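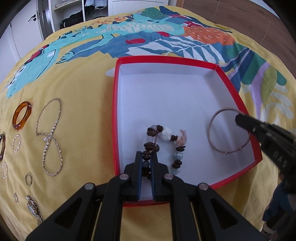 ## Re: 地理围栏出价请求字段对齐

发件人:Huiling Meng
收件人:Nakatine 对接列表
日期:2024-10-13

Haris 的问题逐条回在下面,原文保留。

> Haris Dervishi 写道:
>
> Mosoti 侧升级后,Brurkberg 区域的出价请求里 `geo.type` 全部变成 2(IP 推断),DSP 按 GPS 定向的广告组基本拿不到量。请确认:
>
> 1. 是 SDK 没有上报,还是 SSP 转发时改写了?
> 2. `geo.accuracy` 缺省时按什么值处理?
> 3. 饰品类素材的测试广告组能否先恢复投放?

关于第 1 点:SDK 上报正常。我抽了 3,000 条原始请求,其中 738 条带有 GPS 坐标,`type` 为 1;经 Mosoti 转发后,这 738 条的 `type` 均为 2,经纬度被截到小数点后两位。改写发生在转发层,与 Vokmont 的缓存无关,旁路缓存后结果相同。

关于第 2 点:规范里 `accuracy` 是可选字段。我们目前的实现是缺省即视为不满足围栏条件,不参与出价。Danica Bošković 提议缺省时回落到城市级定向,我倾向于不改,否则半径小的围栏会混入大量无关曝光,结算时还要再拆一次。

关于第 3 点:可以。广告组 311 已改为城市级定向,频次上限不变,素材沿用已过审的版本。

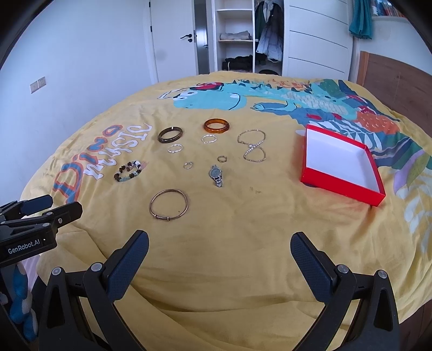

## 待办

- Živko Ivanov:向 Mosoti 提交工单,附请求与转发后的对照日志,日志中的设备标识先做哈希。
- Stojan Ionescu:在竞价端加一项监控,`type` 为 1 的占比连续 28 分钟为零时告警。
- 我:更新字段说明,写明坐标精度低于小数点后四位时不进入围栏匹配。

转发层修复之前,请不要在 DSP 侧强行把 `type` 改回 1。坐标已经截断,改了标记也恢复不了精度,报表会把这部分计入 GPS 流量。

Haris,你那边如果还留着升级前的请求样本,请发到列表,不要单独发给我。

Huiling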